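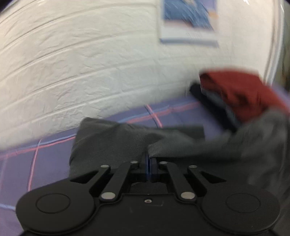 Wokbridge project, progress report to Tratudia
19 Dec 2023
Prepared by Etenesh Degefa

In this period we worked mainly on the perception software for handling clothes. The planner, which we call Lemma, needs to know where a garment is held and where its folds are. The first version was often confused by patterned sheets, and it took the lines of a check for the edge of the cloth.

Berhanu Araya has rewritten the segmentation step. It now uses short sequences of frames in place of single ones, so a blurred frame does not stop the tracking. We trained it on 2000 labelled frames and tested it on 139 grasps which it had not met before. In 22 of them the grasp point was still placed wrongly, mostly with dark knitted or fleece items, where the creases have little contrast.

The correction for lens distortion is finished and merged. The labelling tool, Flovier, is slower than we promised - one sequence takes 14 minutes to label, and we would like to bring this down before we label more.

Two tasks are delayed: the release detection and the written interface between Lemma and the gripper control. We ask to move both to March. The budget is not changed by this.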